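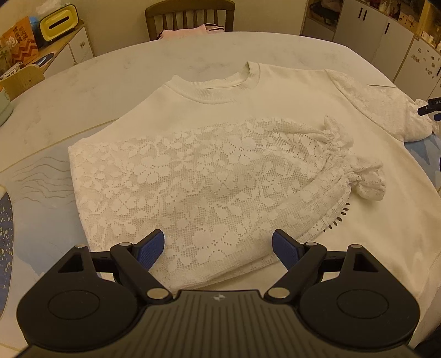
Segundo Lok-yiu, o instalador do Galtevell deixou de pedir permissão de armazenamento a partir da build 43, por isso o ecrã que eu tinha nas notas antigas já não aparece a ninguém. Pediu para eu refazer o procedimento de raiz, num tablet limpo. Feito hoje, segue em bruto.

19 de dezembro de 2025, bancada 2

Objetivo: instalar o cliente Galtevell nos tablets do armazém sem passar pela loja. Os Craddock não têm loja nenhuma de origem, só o catálogo interno (Pollulside), e o Pollulside nas unidades antigas está numa versão que nem abre a lista.

Ponto de partida: Craddock reposto de fábrica, wifi da bancada, sem conta. Bateria a 16%, devia ter carregado antes. Ligado à corrente a meio.

1. Definições > Sistema > Atualizações. Deixar procurar. Encontrou uma, 127 MB. Instalar, reinicia sozinho. Demorou 8 minutos, mais do que eu esperava.

2. Abrir Pollulside. Se pedir para atualizar, aceitar. Se ficar no ecrã cinzento com a rodinha, forçar paragem e limpar a cache (só a cache! limpar dados apaga o registo do dispositivo e depois é preciso pedir código novo ao Shabani).

3. Pesquisar "galtevell", minúsculas. Com maiúscula não devolve nada, bug conhecido, reportado no verão e continua aberto.

4. Tocar em Instalar. Aparece o aviso de origem desconhecida. Tocar em Definições, ligar o interruptor para o Pollulside, voltar atrás com a seta. Não com o botão de início, senão perde a transferencia e recomeça do zero.

5. Confirmar. Barra vai aos 90 e tal depressa, depois parece parada. Esperar.

6. Abrir, aceitar notificações, recusar localização (não usamos).

Primeira tentativa falhou no passo 5, "pacote não instalado", sem código. Repeti, igual. Espaço livre ok. Data do sistema: errada!! Depois da reposição o tablet fica com a data da fábrica e o certificado conta como ainda não válido. Pus data automática, reiniciei, instalou à primeira. Acrescentar isto antes do passo 1, vou chamar-lhe passo 0 para não mexer na numeração toda, o Shabani tem as folhas impressas com os números actuais.

Portanto:
0. Definições > Data e hora > Automática. Verificar que o dia muda mesmo.

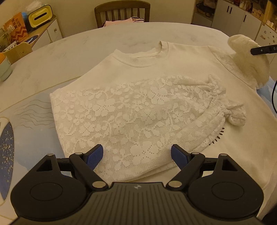
Segunda unidade, a que já vinha com o cliente antigo. Aqui a história é outra. A atualização por cima não funciona porque a assinatura mudou entre versões. Mensagem diferente, "conflito com pacote existente". É preciso desinstalar primeiro, e ao desinstalar vão-se os registos ainda não sincronizados. Ordem certa:

- abrir o cliente antigo, menu, Sincronizar agora
- esperar pelo visto verde, o laranja quer dizer que ficou coisa na fila
- terminar sessão
- desinstalar
- passos 0 a 6

Não encontrei maneira de exportar a fila à mão. Há uma pasta com ficheiros .q mas estão cifrados, nem tentei mais. Perguntar ao fornecedor se vale a pena.

Alternativa por cabo: testei também com o Nidwood no portátil. Modo de programador ligado (tocar sete vezes no número da build), depuração USB, autorizar a chave no tablet. Arrastar o apk para a janela. Funciona e é bem mais rápido, uns 43 segundos do arrastar ao ícone aparecer. Contra: deixa a depuração ligada se a pessoa se esquecer, e o cabo curto da gaveta só dá carga, não dados. Perdi tempo com isso. Pus-lhe fita vermelha.

Para um ou dois tablets, Pollulside. Para o lote todo eu ia pelo Nidwood, mas o Lok-yiu prefere um só método para toda a gente e percebo a razão, as folhas já são confusas que chegue. Fica por decidir.

Coisas soltas:
- o ícone novo é quase igual ao do leitor de códigos, vão carregar no errado
- em modo escuro o botão Instalar fica cinzento sobre cinzento, parece desativado mas dá para tocar
- idioma: a app segue o do sistema, exceto o ecrã de login, sempre em inglês
- depois de instalar, a primeira abertura é lenta. Tocar outra vez no ícone abre uma segunda janela e a primeira fica pendurada
- a versão aparece em Menu > Acerca, não em Definições > Aplicações, aí mostra um número interno que não bate com nada

Por fazer:
- repetir com a data certa mas sem atualização do sistema, ver se o passo 1 é mesmo preciso
- testar a rede do armazém, que tem proxy. Na bancada não há, por isso isto tudo vale o que vale
- pedir ao Shabani mais um código de registo, gastei o último (limpei dados sem querer na segunda unidade, sim, eu sei)
- capturas novas dos passos 3 e 4 para a folha
- cabo de dados comprido, encomendar

As duas unidades ficaram na prateleira de cima, com o cliente instalado e sessão terminada. A segunda ainda sem registo, não levar para o armazém.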